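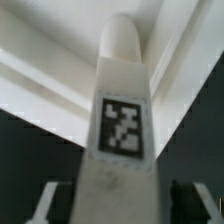 White on White, and I Love It

Two weekends in and the back room is finally done! Walls, ceiling, the corner up top where the old brown stain used to glare at me every morning. All of it pale, pale white, in a shade called Hotholm that I picked after taping 8 sample cards up and squinting at them from the hallway.

I was so worried it would feel like a dentist's office. It doesn't! The light just sort of slides around up there, and where the ceiling meets the walls you get these soft grays (my favorite part, I keep looking up and bumping into things).

Csenge Major lent me her good angled brush and talked me out of a blue ceiling, for which I owe her dinner. It took four coats on the stain alone, and the paint came to $216, brushes not included.

Next up is the hallway, same white, starting Tuesday if my shoulders agree. If you've used Hotholm over old wallpaper, please tell me how it went!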